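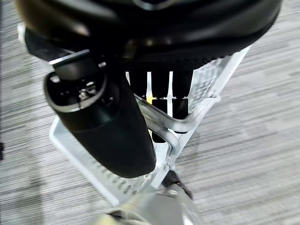 What should I do with an office chair that squeaks or has come loose under the seat?
Bring it to a repair day before you put it out with the bulky trash - most chair faults are a matter of a tightened screw or a replaced part.

Stelance, the furniture repair shop on Tsai Street, will hold its spring chair clinic on 04/07/2019 in the ground floor workshop. Doors open at 10 a.m. and the last chair is taken in at 3 p.m.

The clinic covers desk chairs with padded or mesh seats, armrests, tilt levers, gas lifts and casters. Staff will turn each chair over, check the brackets and bolts under the cushion and tell the owner what is wrong. Tightening and cleaning are free. Parts are charged at cost, and the shop will have 200 casters and a stock of common gas lifts on hand.

Chairs with torn cushions can be left for recovering, with a wait of two to three weeks. Glossy black vinyl and plain black mesh are in stock. Other colors have to be ordered from Darareck, the shop's fabric supplier, and take longer.

Last year the shop repaired 593 office chairs, most of them from small businesses in the Ositz district. The most common fault was a worn gas lift, followed by loose armrests. Plastic back frames are harder to deal with - a cracked frame usually can't be glued well enough to hold a person's weight, and the shop will say so when it sees one. Owners can leave those chairs to be stripped for parts.

No appointment is needed for one or two chairs. Offices with more than that should call ahead so a time can be set aside. Please empty any pockets or pouches, remove loose covers and bring the original screws if you still have them.

The workshop entrance is at the back of the building, next to the loading bay. Parking in the yard is free for 30 minutes. A second clinic is planned for the fall.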